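December, late, gone eleven at night

Knackered. Writing this in bed with the wrong glasses on so if it's a scrawl it's a scrawl. Want to get today down before I forget half of it.

Up at 6. Frost on the inside of the kitchen window again. Boiler did its clunk, then thought about it, then went. Porridge, burnt the bottom, ate the top. Rang Cedent about the insurance renewal and was on hold so long I got the whole spice shelf sorted. They want 300 for the year, up from last time, and when I said that's a lot the woman said she could "look into it", which means no. Said I'd ring back. Won't. Will pay it.

Then the move stuff. Still can't believe we have 2 weeks left in this house. Did the back bedroom. Bags for the tip, bags for the charity shop, one bag of things I can't decide on, which is now the biggest bag.

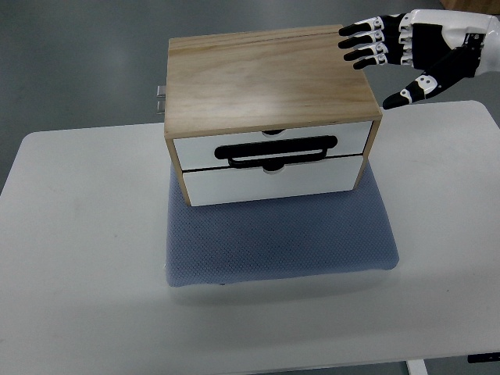

Found Mum's letters. Didn't mean to read them, sat on the floor and read them. The one from the summer I had chickenpox, all about the price of plums and the neighbours' hedge. Not one word about how I was, then right at the end "she is eating again thank god". Cried a bit. Put them in the box marked KEEP and wrote KEEP on the other sides as well.

Lunch was toast stood up. Van people phoned in the middle of it. Janevski can do the morning slot but not the piano, piano is seperate, 200 on top and they need to know how many steps. Went out and looked at the steps as if they might have changed. They haven't. Told them yes. What else do you do with a piano. Can't play it, can't leave it.

Walked down to the river after, needed air. Very low sun, everything orange by three o'clock. Heron on the weir, same one I think, or they all look cross. I will miss this walk more than the house. Said so to the dog who was busy with a crisp packet.

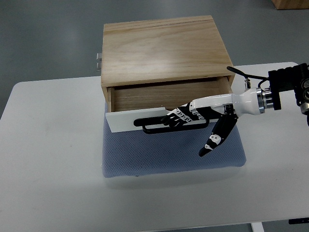
Keep going round and round on whether we've done the right thing. New place is smaller, drier, near the bus. All sensible. But the light in this kitchen in the morning, and the pear tree, and the pencil marks on the door frame. Thought of taking the door frame. Looked up how you'd do it. Stopped looking.

Fidilia sent the paint cards finally. Every one of them is white. One is called Oatmilk. Held them up against the wall and felt nothing, so went for the second from the left. Will probably look grey.

Supper, used up the freezer: peas, fish fingers, something orange in a tub with no label. Soup? It was soup. Nice in fact. Must write labels in the new house, new start etc. (I said that last time.)

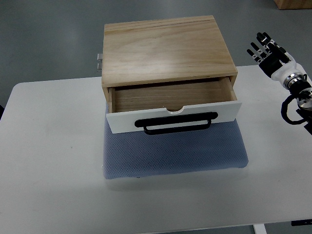
Choir at half seven, last one before Christmas. Nearly didn't go. Glad I did. We were awful in the Latin and then quite good in the carol, and at the end they gave me a card with everyone's names in and 50 in garden vouchers. For a woman about to have no garden, only a yard! But pots. I can do pots. Had to look very hard at the hymn board for a minute so as not to make a fool of myself. Walked home the long way, past the school, all the windows lit up for some concert, could hear recorders.

Came back and the dog had been in the undecided bag. So that's decided a few things.

Perkura still not answering about the broadband date. Have written to them three times now. If we get there with no internet I shall read books like a Victorian.

Can't sleep yet, head's full of it. Tomorrows list then:

1. Pay insurance, stop moaning about it

2. Bins, glass box as well

3. Ring the vet for dog's records, ask about the itchy ear
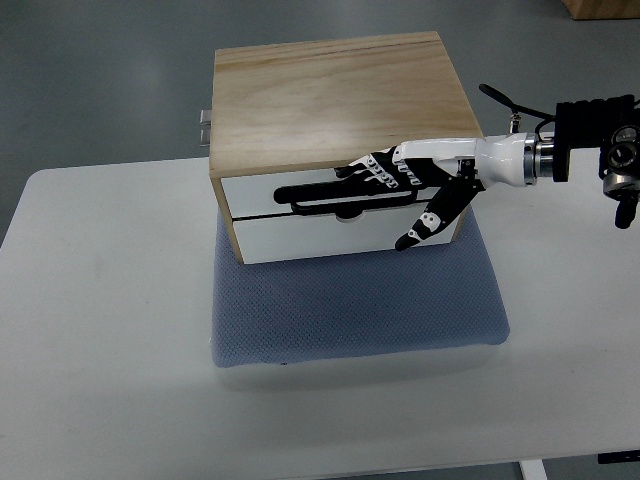 4. Post the last cards, second class is too late for the far ones so get first

5. Ask next door if they want the ladder. And the pears in jars, all of them

6. Loft. Have been avoiding the loft. Take torch, take tea, go up before I can thi

Pen going. Night.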